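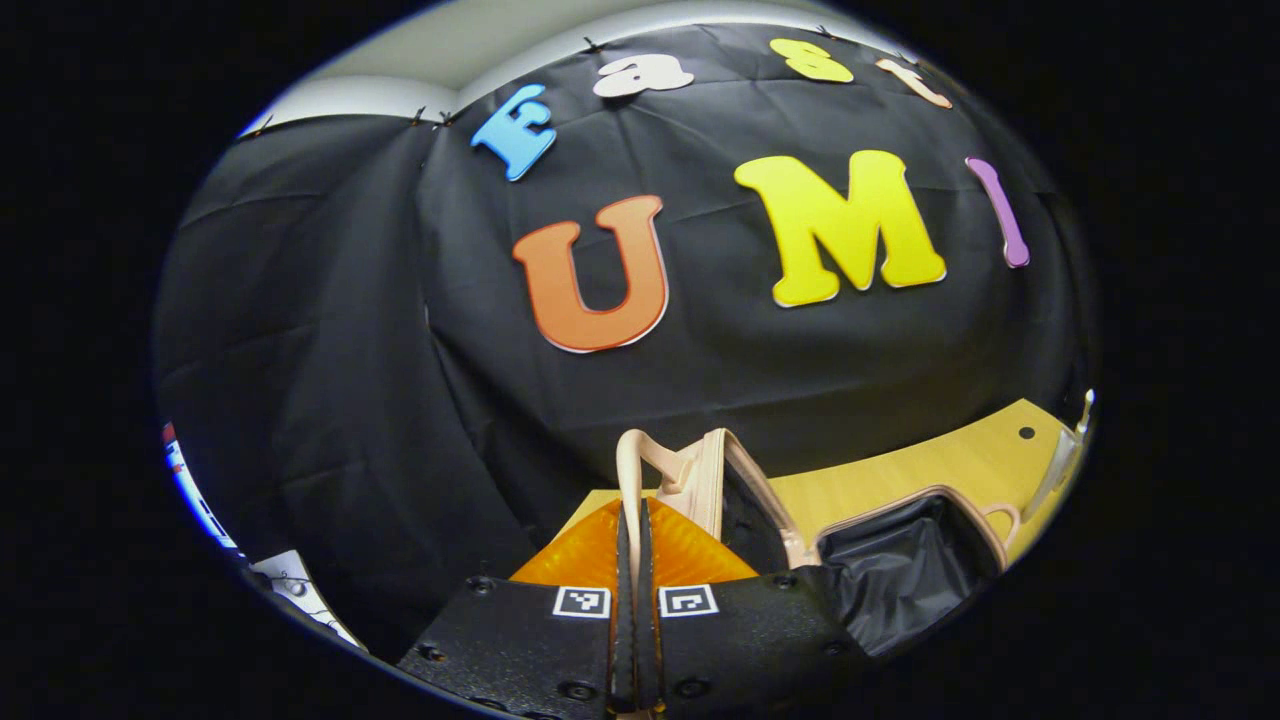 rocio_b
Fifty per bin, then swap the bin. That's what we settled on in February and I don't see why the laundry task gets its own religion.

Teguh Oei
Because laundry doesn't hold still. A mug is a mug in all 50 takes. A strap is a different shape every time you breathe near it. If I do 50 of the same garment I've taught the policy one garment and my own elbow habits.

rocio_b
Your elbow habits are excellent, we've all seen the plots.

Teguh Oei
The plots say I pull left. Always left. 27 episodes in a row, same hook, same left pull, like I'm starting a lawn mower.

cucdang
Can we back up. What's the count for straps and loops right now? The Nastgate sheet says 856 total but it's lumping towels in with everything.

rocio_b
856 is everything on fabric. Towels are most of it. Towels are easy so people do towels.

cucdang
So people do towels.

Hằng Nông
I'd like it noted that I did socks.

Teguh Oei
Noted. For straps, my vote is rotate the garment every 14 takes and have a different person hold the gripper. Stretchy things first. And stop flattening stuff on the table before you pick it up, it makes for lovely footage and no real drawer on earth looks like that.

rocio_b
Disagree on the last bit. You want some easy starts in there. The run we did with only crumpled piles at Parkedura learned to hover over the pile looking thoughtful.

Teguh Oei
That was a calibration problem.

rocio_b
It's always a calibration problem when it's your pile.

caua_g
Reading along from the Festgate side. We had the hovering too and it was neither of those. Half our demos had the person pausing before the grasp to make up their mind, so the policy learned to pause. We trimmed the dead time off the front and it got a lot braver. Too brave, it went through a cardigan, but still.

cucdang
Trimmed by hand?

caua_g
By a script, with me checking. Anything where the fingers don't move for the first stretch gets the front chopped. Look at your marker tracks before you run it though. If a finger tag drops out behind cloth, the width reads as frozen and you'll happily delete a perfectly good grasp. Ask me how I know.

Hằng Nông
How do you know?

caua_g
I deleted a perfectly good grasp. Roughly a tray's worth of them.

rocio_b
OK that one I'll buy. Dropouts are way worse with straps anyway, they loop up over everything. Do you throw those episodes out or fill in the gap?

caua_g
Fill if it's short. Throw if the tag is gone while the fingers are closing, because then you're making up the only part that matters.

Teguh Oei
So we're agreed on rotating every 14.

rocio_b
We are agreed on nothing. I'll do 14 if half of them start flat.

Teguh Oei
A third.

cucdang
Half. I'm editing the sheet now and straps are getting their own column. Towels are closed until further notice.

Hằng Nông
And socks?

cucdang
Socks can stay open.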